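Lucinda Thibodeaux sold her first hair tie at a church rummage sale in February, eight years ago, out of a shoebox. She now runs Dudemetti, a two-room sewing business behind a tire shop, and she still keeps the shoebox on a shelf over the cutting table.

“I was making curtains for people then,” she said. “Curtains leave you with a lot of strips. I couldn't throw them out, and my niece had long hair.”

Most of what Dudemetti sells is made from offcuts. Thibodeaux buys them by the pound from upholsterers and dressmakers within a day's drive. Her largest supplier is Mkhize, a dress shop that specializes in formal wear, and its bags are the ones she opens first.

“Upholstery scraps are heavy and they dull your scissors,” she said. “Dress scraps are light, and a pound of them is a big bag. You pay the same, so you get more to work with.”

She pays by weight and sorts by hand. Cotton goes in one bin, anything slippery goes in another, and netting gets its own corner. Pieces narrower than her palm are cut up for stuffing. A local pet bed maker takes the stuffing off her hands twice a year, and she does not charge him for it.

The business lost money for three years. Thibodeaux kept a part-time job at a pharmacy until the fourth, when a gift store chain called Irari placed an order for 326 pieces and asked to have them in 17 days. She had one machine and no employees.

“I said yes before I did the arithmetic,” she said. “Then I called Fatos.”

Fatos Popescu had repaired her machine twice and knew how to run one. He took a week off from the repair counter and sewed casings while she did elastic. They delivered on the last afternoon. He has worked for her ever since, at first on Saturdays and now four days a week.

“She cuts faster than I do,” Popescu said. “I sew straighter. We don't argue about it.”
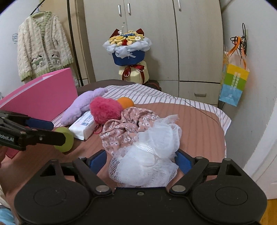 Pricing is the part of the work Thibodeaux likes least. For a long time she charged what the chain stores charged, and she was earning less per hour than she had at the pharmacy. A bookkeeper, Yolanda Calloway, had her write down her time on every item for a month. The big gathered ones turned out to be the problem. A dusty-pink print with small white flowers looks simple enough, but deep folds like those take a lot of cloth, and the ruffled edges slow everything down. White netting is no easier. It frays at the tip, and it has to be held tight in the middle while the cord goes around. She raised the price on anything with that much gathering in it and left the plain ones alone.

“I lost a few customers,” she said. “I was expecting to lose more.”

Calloway also talked her out of selling at every weekend market in the county. The booth fees looked small one at a time. Added up over a summer they came to more than the rent on the workroom. Thibodeaux now does four markets a year and sells the rest through stores and by mail.

She has turned down two offers to have the work done overseas. Both came with samples, and she said the samples were fine. Her objection was the minimum order, which would have meant buying new cloth by the roll.

“At that point I'm in a different business,” she said. “I'd be somebody who orders things.”

The supply of scraps is her main worry. One upholsterer closed last year, and another has started selling his leftovers online to quilters, who pay better. Thibodeaux has been calling bridal shops and costume departments. A high school theater program has promised her whatever is left after its spring musical.

She would like to hire a third person by fall, someone to handle packing and mail. Popescu would like a second iron. They have agreed that the iron comes first.

Thibodeaux is teaching a beginners' class in the workroom on Thursday, April 11, 2024, at six in the evening. The fee is $20, with thread and elastic included. Students should bring a pair of scissors and any cotton they have at home. There is parking behind the tire shop after it closes at five.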